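Earbud case, second week: one bud seated, one to go

24/08/2021

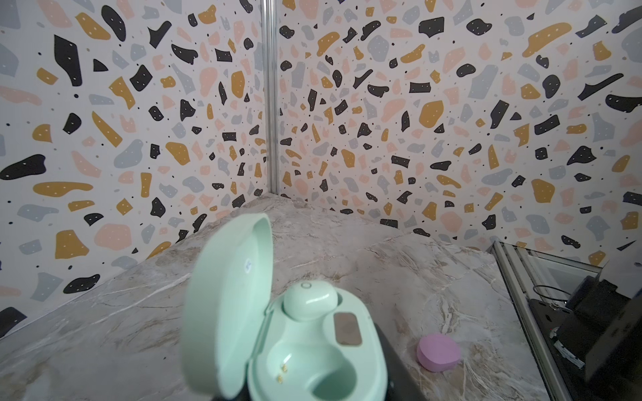 Paterson Robotics Club - Manipulation Group

The group has been working on small-object tasks over the summer, and the earbud case is the one I picked for my project. The task is easy to write down. The case starts open on the table, both buds have to be in their slots, and the lid has to be shut at the end. A person does it without looking. The arm needs a good deal more help.

The state above, with one bud in and the other slot empty, is the point where most of my attempts are decided. The first bud has the whole case open to it. The second has to go in beside a bud that is already seated, with the lid standing up on the left, so the fingers have less space and the approach angle matters more.

I split the task into four stages: steady the case, place the first bud, place the second bud, close the lid. Each is logged separately. Up to now the log holds 302 attempts at the second stage and 63 at the third. The gap is mostly my own doing, as I spent far too long on the second stage before accepting that it was good enough to move on.

Notes on each, in the order I hit the problems.

Steadying the case. The shell is smooth and curved, and hard fingertips slide on it. Squeezing harder made it worse, because the case rode up out of the grip and turned. What helped was dropping the closing force and moving the contact lower down. I also slowed the last part of the closing movement, which costs time on every attempt but stopped the case from being knocked sideways.

Placing a bud. The slot is shaped, so the bud has to be turned the right way before it goes down. If it is slightly out, it sits on the rim and looks nearly right. My first check only compared heights and passed several of these. The check now also nudges the bud sideways by a small amount and looks for movement. A seated bud stays put.

The view. The wrist camera is very close to the work at this stage and the lid takes up a fair part of the left side. The wide lens bends straight edges towards the sides of the picture, and I had been feeding uncorrected positions to the planner. Near the middle the error is small enough to ignore. Further out it was not, and it explained a run of misses I had blamed on the gripper. I redid the calibration, and the old values are kept in the Grurivano folder in case anyone wants to compare.

The patterned walls were also a nuisance. The segmentation step liked to pick out wallpaper blobs as objects, the yellow ones in particular. I now discard anything that does not lie on the table plane. The training set stands at 1165 labelled pictures, and I have not added more since that change.

The code runs on Druvska, our shared control package, with no changes to the core. My part is a task file and two small scripts. Anyone in the club can run it, but please read the force limits first and do not copy the ones from the block-stacking task.

Still to do: the third stage needs 10 clean runs in a row before I start on the lid. The lid worries me less than it did, as a push from behind should be enough and there is nothing to line up. After that comes a full run from start to finish without stopping between stages, which I want working by October for the Jenonau student meet. Entries there are judged on the complete task, so a tidy third stage counts for nothing if the lid is left open.

Force plots for the third stage will go up in the next post, once I have fixed the axis labels.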